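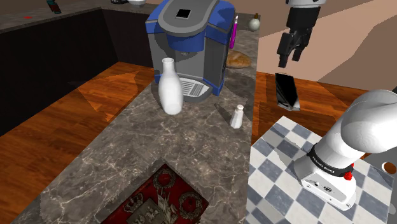 Speaker notes, Zillville staff session, 17/12/2022

Slide 1. Start with the vendor's claim: the arm frees people up for better work. Ask the room who has been told what the better work is. Wait. Don't fill the silence.

Slide 2. The coffee counter is rendered. So were the practice runs Husow showed us, all 503 of them. A rendered bottle never has a sticky cap. Say that I'm not against simulation, I just want to know what happens on a Monday with a line at the counter.

Slide 3. Rustad canteen. The arm took over the morning drinks in March. Three people worked that counter before. Two do now, and the second one mostly wipes down, refills and restarts the thing. Her job title hasn't changed and neither has her pay — read that line slowly.

Slide 4. The 1000 cups a week figure. Ask who counted, and whether the remade ones are in there. I asked twice and got a brochure.

Slide 5. What we should want in writing before Flornano goes ahead:
who can stop the arm, and do they need permission
who gets trained, on paid time
what happens to the hours saved
a review after 6 months, with counter staff in it

If someone brings up sore wrists, agree. Lifting jugs all day is hard on people and I'd gladly hand that part over.

Questions. Keep the stop button one for last.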